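Folding the same towel 900 times
Research notes, 11/8/19

The laboratory at Dendombridge is on the upper level of a building which was before a printing works, and the floor is still marked where the machines stood. I came to speak with the researcher who leads the cloth handling project, called Iria. She asked that I write about the method and leave her name out of it, and I have respected this.

Her question is simple to say. If a person shows a task with a hand-held gripper, and the camera on the gripper records what the hand does, how many of these demonstrations are needed before an arm can do the task alone? For rigid objects there are already good answers. For cloth, she told me, the answers were "mostly optimism."

"A cup has the same shape when you come back to it," she said. "A towel has a new shape every time you touch it. So we wanted a small task, very boring, with only cloth and one container, and to repeat it until we understand where the errors come from."

The task is to take a small folded cloth and put it in a basket without opening the folds. The person holds the gripper, closes the two fingers on the cloth, lifts, carries and lets go. 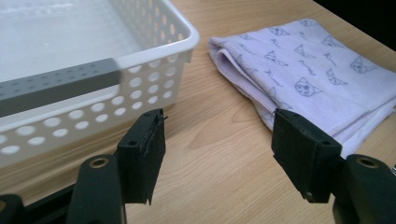

The hand-held gripper in use at the bench, with the basket and a folded lavender cloth.

In total the group recorded 900 demonstrations, with 2 types of cloth and 4 people holding the gripper. After checking, they kept 609. I was surprised that so many were refused, and I asked her if this was not a waste.

"Everybody asks this," she said. "In the first version we kept all of them. The policy learned our bad habits very well. If the person hesitates above the cloth, the arm also hesitates, and then it stays there. It was a little embarrassing to watch."

A demonstration was refused for different reasons. In some, the person pinched only the top layer, and the cloth opened while it was carried. In others, the fingers came so low that they pushed on the table, and the recorded position became unreliable. The largest group was the one she calls corrections, where the person takes the cloth, is not satisfied, puts it down and takes it again. A human does this without thinking. She now believes that corrections should be recorded separately and labelled, because they contain something useful, but mixed with the clean examples they only confuse the training.

The software which sorts the recordings is named Plekon and was written in the group. It looks at the opening of the fingers over time and proposes a decision, and a person confirms it. She was careful to say that it does not judge the quality of the fold. For this they still look with their own eyes, usually in the afternoon, with a lot of coffee.

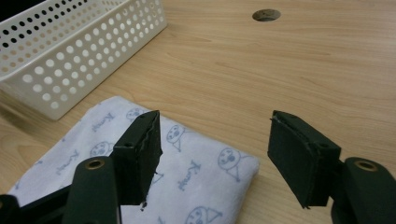

I wanted to know about patterned cloth, as many laboratories prefer plain colours. She said that plain white was their first choice also, and it was a mistake. On a plain cloth the camera finds the outside edge easily, but it has difficulty telling one layer from the next. When a print is interrupted by a fold, the model has something to follow. "We did not plan this as a result," she said. "It is in the paper now as one paragraph, and it is the paragraph that people write to us about."

The other change was in the fingers. Soft padding holds fabric better than hard plastic, but it wears at the edges, and the group discussed for a long time whether to replace it on a schedule. At the moment they replace it when the grip starts to slip. A colleague at Katona, the company that makes their mounting parts, thinks this is too late. She is not sure he is wrong.

Since May the trained policy has been running on a fixed arm in the next room. She would not give me a success rate before the review of the paper is finished, and I did not insist. She did say that the remaining failures are mostly at the basket and not at the cloth. The arm arrives with a good grip, then one corner touches the rim and the fold opens on the way in.

"In the demonstrations our wrist turns a little at the end," she said, and she showed me with her own hand above the desk. "We never told anybody to do it. Now we have to find out if the arm has learned it from us or not."

The next recordings will use a basket with a lower rim, and after that a drawer.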